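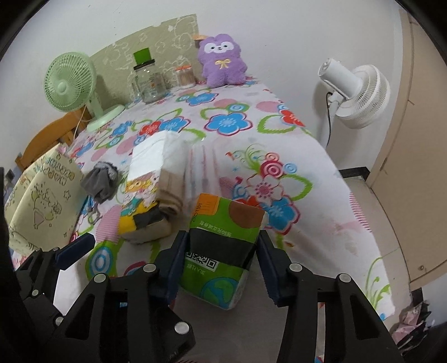 Does Your Nose Know? The Truth About Colds and Cold Weather

Somebody has probably told you to put on a hat or you'll catch a cold. Maybe it was a grandparent, or a bus driver. People have been saying it for hundreds of years, in lots of languages. But when a lot of people say something for a long time, that doesn't make it true. Let's check.

What is a cold, anyway?

A cold is an illness caused by a virus. A virus is a tiny germ, much too small to see with the kind of microscope you might have at school. There are more than 200 different viruses that can give you a cold, and the most common ones are called rhinoviruses. "Rhino" comes from an old Greek word for nose. A rhinoceros gets its name the same way.

So the first thing to know is that you can't get a cold from cold air by itself. If there is no virus around, you could stand in the snow until your teeth chatter and you would be very uncomfortable, but you would not have a cold. (Please don't try it. Getting too chilly is dangerous for other reasons.)

Then why do we get more colds in winter?

Good question, and here is where you should be suspicious of anyone who gives you a quick answer. Colds do spread more from fall to spring in places with chilly winters. Scientists have a few ideas about why.

One idea is that people stay indoors with the windows shut, breathing the same air. Another is that school is in session, and schools are full of kids who share pencils and cough on each other. A third is that some viruses last longer in cool, dry air. There is also some research suggesting that a cold nose is not as good at fighting off viruses as a warm one. If that is right, Grandma may have been a little bit correct by accident.

Which idea is the best one? Probably they all matter some. Scientists are still arguing over how much.

What is all that snot for?

Your nose makes mucus every day, even when you feel fine. It is mostly water. It traps dust and germs, and you swallow most of it without noticing. When you have a cold, your nose makes a lot more, and that's when it starts to run.

You may have heard that green snot means you need strong medicine. Doctors hear this all the time too. The green color comes from white blood cells, which your body sends to fight germs. They carry a greenish substance inside them. Snot can turn yellow or green during a plain old cold that goes away without help, so color doesn't tell you very much.

A test in Ms. Kurian's class

Deepika Kurian teaches fourth grade at Lallwood School. In November her students wanted to find out whether kids who wore hats at recess got fewer colds. They kept a chart for a month. There were 27 kids in the class, and the hat wearers had fewer colds. Case closed?

Anil Poojary, who is nine, didn't think so. He pointed out that only four kids never wore hats, and two of them were brothers who shared a bedroom. If one brother got sick, the other one was likely to get sick too, hat or no hat. The class voted to write "we don't know" at the bottom of the chart. That was the right answer.

Things people say will cure a cold

Vitamin C: Taking it after you start sneezing doesn't seem to do much.

Chicken soup: It's warm, it's salty and it has water in it. It may make you feel better. It doesn't kill the virus.

Antibiotics: These work on bacteria. Colds come from viruses, so antibiotics won't help.

Waiting: Most colds are gone in a week or so, though a cough can hang around longer. This is why so many "cures" look good. If you rub a potato on your foot and feel fine a week later, was it the potato?

What does help

Wash your hands with soap. Sneeze into a tissue or your elbow, and throw the tissue away. Keep your fingers out of your eyes and nose. Get plenty of sleep.

And wear the hat if your ears are cold.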